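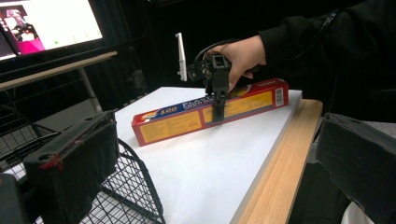
Cokdale, April 29, 2025. Stokura, a trading company that supplies packaged household goods to retailers overseas, today reported first-quarter export shipments of 3,338 container loads, up from the same quarter a year earlier. Growth came mainly from kitchen goods and stationery. Shipments of small appliances fell.

The quarter began slowly. Orders in January were held back by early holiday closures at several suppliers and by a shortage of space on two shipping routes. Bookings recovered over the following weeks, and most of the delayed cargo left port before the quarter closed.

"We started the year behind plan and made up the difference," said Guangming Yuan, chief executive of Stokura. "Our customers are still ordering, but they are ordering in smaller lots and closer to the date they need the goods. We have had to change how we book freight."

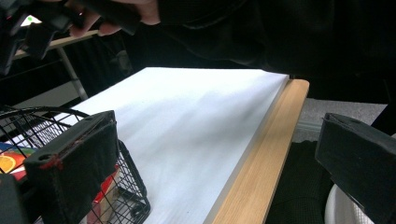
The company now ships to 72 markets. It added 325 retail accounts during the quarter, many of them independent stores that buy through the Tokau wholesale network. Stokura signed its supply agreement with Tokau last year and expects to extend it to garden and pet supplies by the fall.

Spending on freight rose faster than sales. Stokura said it will not raise list prices in the current quarter, but it will end free delivery on orders under $2,000. Existing contracts are not affected.

Qiuyue Tang, head of export operations, said the small appliance line was hurt by high inventories at two large buyers. "They bought heavily last year and are selling down what they have," Tang said. "We expect those orders to come back, though we don't have a date."

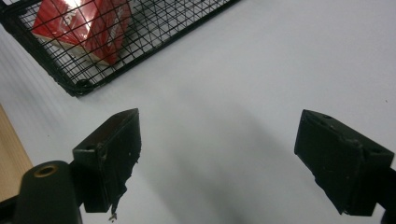 Work continues on the company's second packing center, next to its main warehouse in Cokdale. The builder, Xie, has finished the roof and loading bays, and electrical work is under way. When the center opens, Stokura will move its labeling and repacking lines there from rented space across town.

Second-quarter results will be released after the board's summer meeting.

Media contact: Stokura Press Office, Cokdale
Last updated: 4:15 p.m.
6 shares | 0 comments
© Stokura. All rights reserved. Back to top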